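Chapter 4
Looking After the Hand-Held Gripper

Most gripper faults begin as dirt. At Kaltuvley, Reda Morsy once spent a Saturday recalibrating a unit whose only complaint was a thumbprint on a marker. She has since become an enthusiast for cloths.

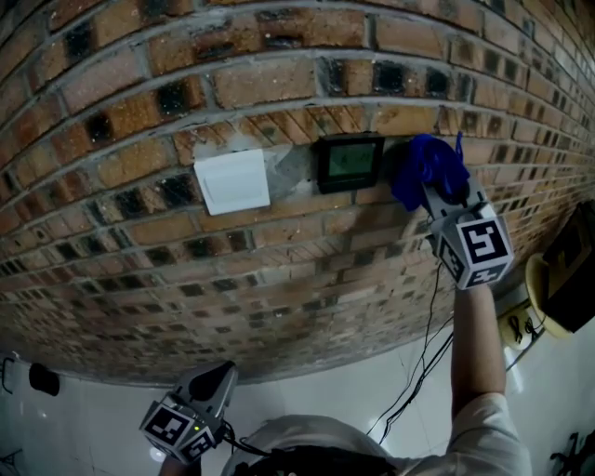

Before each shift, wipe the marker faces, check the finger housing for play, and follow the cable down by hand until you reach the end of it. Allow 11 minutes. The manual allows 4, and was written by someone with a newer cable.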